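Technology & Work / Robotics

Two cameras, one wall, and a gripper with pointed fingers

When I arrived at the Teltport workshop in September, Nicanor Olmedo was arguing with a colleague about where to put a camera. They had been arguing since lunch, and I learned later that the subject was already 26 emails long.

Teltport prepares small robot arms for customers who have never owned one. Most of the work is choosing: which arm, which gripper, which camera, which controller to join them. The customers want a single answer, and the workshop prefers to try everything before it gives one. This month the question was whether a camera at the wrist can replace a fixed one, or whether the customer must pay for both.

Olmedo is for the wrist. The camera travels with the fingers, he told me, so it always knows where the fingers are. Wai-kit Ho, who writes the software for the controller, is for the fixed view. He does not like a picture that changes every time the arm moves, and he says that half of his working life goes to correcting for it.

They had agreed at least on the fingers. The pair fitted for the trial was black and narrow, with pointed tips, and it had won against a wider pair with soft pads. The wide pair holds better. The pointed pair hides less of the view, and for a wrist camera this matters more than I had expected.

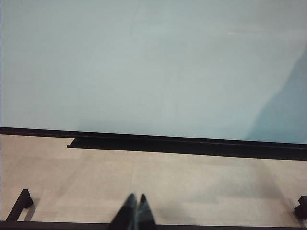

The wrist camera first, then the fixed one.

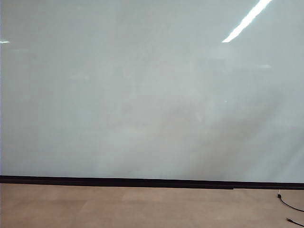 Saturnino Benítez
Contributing writer, automation and small industry

What surprised me was how much of the discussion concerned the background. I had imagined that they would talk about objects, about cups and boxes. Instead Ho put the fixed view on his screen and spoke for ten minutes about a reflection. A long bright streak lay across the shiny surface, high up and a little to the right. To a person it is only a lamp. To his software it is an edge, very straight and very strong, and it must be told to ignore it.

The wrist view has its own trouble. The fingers are there at the bottom, so close to the camera that they go soft, and the left one is more blurred than the right. On the wall there is a wide shadow, darker towards the right, and the floor beneath it loses some of its light too. Olmedo finds this acceptable. The black strip at the bottom of the wall is clear from both cameras, and he proposed to use it as a common line to compare the two.

Ho was not convinced, but he wrote it down. He pointed at the cable in the lower right corner of the fixed view and asked how the software should treat it. A thin black cable on a light floor is easy to see. Black fingers near a black strip are not so easy, and this was his real complaint. He would like the same fingers in another colour. Olmedo has asked the supplier, Postero, for a pale grey pair and is waiting for the price.

By the end of my visit the trial had given them 2,484 pictures, and they planned to look at each one with their own eyes. I asked if this was necessary. Ho said that he had once skipped this step on a job for a customer in Tinomdale, and it cost the workshop over 40 hours to find the mistake.

The controller question will be decided later. There are 2 candidates, and Bilal Saab, who handles the orders, would like to see the cheaper one win. It reads a single camera without any problem. With both connected, it sometimes delivers the wrist picture after the arm has already moved on, and Olmedo calls this "reading yesterday's newspaper." The other candidate keeps the two pictures together, but the delivery time is long.

I rang the workshop before this issue went to print. The grey fingers had not come, both cameras were still connected, and Olmedo and Ho had started to discuss the lamp.

Related stories
The quiet market for second-hand robot arms
Soft pads or hard tips? Four workshops give their view
Sarmiento: a small town learns to program
Letters: our readers on cheap controllers

Contact the editors | Copyright, all rights reserved | Back to top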